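Borghild Lie · Thursday
Short thread on Tisetley, our relocalization method for head-mounted views. Preprint went up this morning.

1/ The problem: a robot is switched on in a room it has mapped before, but the chairs have moved. Most matchers lean on furniture and drift.

2/ Tisetley learns a weight per patch. Floor patterns, counters and door frames score high. Chairs, bags and clothing score low - no class labels used.

3/ The test set, Ovdale, has 2,828 views from 7 shared kitchens and lounges.

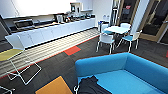 4/ Does it need depth? Only at mapping time. Queries are single RGB views.

5/ Median position error drops from 31 cm with the Ladis baseline to 12 cm. The gain is largest where seating takes up much of the view.

6/ Failures: 162 queries, mostly close-ups of blank wall. Weighting can't help when there is nothing to weight. Glass doors are the next worst case.

7/ Training takes up to 2 days on one GPU. Code in March, after Price finishes the loader.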